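Interior Materials and Storage, Unit 4
Surface pattern and small containers
Handout prepared by Lina Haddad, revised 1 Sep 2019

Reading for this unit: the Quinlan chapter on pattern scale, and the short Clirkach leaflet on desk storage. The leaflet is in the course folder.

4.1 Pattern and background

A pattern has a scale, a contrast and a direction. Scale is the size of one motif compared with the surface it covers. Contrast is the difference between the motif and its ground. Direction is the way the eye is led along the surface. Animal prints based on rosettes have weak direction, so panels can be cut and turned with little visible change at the joints. Marble patterns have stronger direction because of the veins.

When two patterned surfaces meet, compare their values first. A light wall and a dark top stay separate even when both are busy. Two patterns of the same value tend to run together, and small items placed in front of them become hard to pick out. 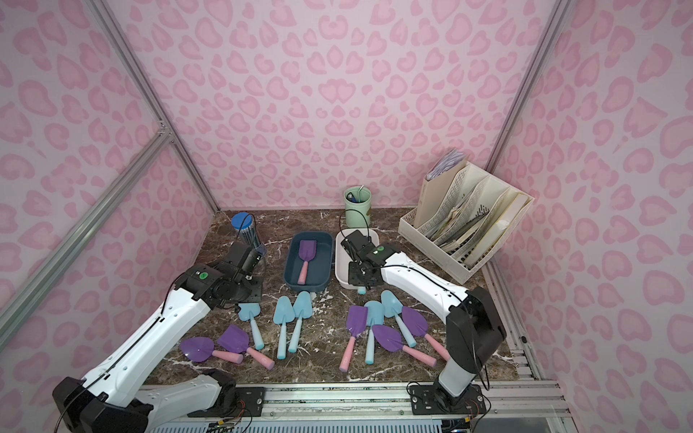

Fig. 4.1. Pink leopard-print panels with a dark brown marble-patterned tabletop. White and navy-blue trays toward the back.

In Fig. 4.1 the rosettes are pale pink with a deeper pink outline, on a light lavender-pink ground. The contrast within the print is low. Compare the two trays against the tabletop: the white one separates from it at once, while the navy one is closer to it in value.

4.2 Containers

Open trays suit things that are picked up often. A clear container with a lid, like the one with the blue lid in the figure, shows its contents from the side and keeps dust off. Upright file organizers hold paper on edge and take up less of the top than a flat stack does.

Label a clear container only if the contents look alike from outside. Label every opaque one.

4.3 Exercise

Choose a desk or table you use. Draw the top to scale and work out its area in square inches. The sample desks in the July session came to 2,337 and 2,592 square inches. Mark each tray and container on the drawing, then shade the area left free for work.

Next, make two versions of the wall behind it, one plain and one patterned. Use the Sorkeck or Odov sample sheets, or cut your own paper. Write a paragraph on which containers are easier to find in each version.

Hand in the drawing and both wall versions together. Work in pairs is fine, but each person writes a separate paragraph.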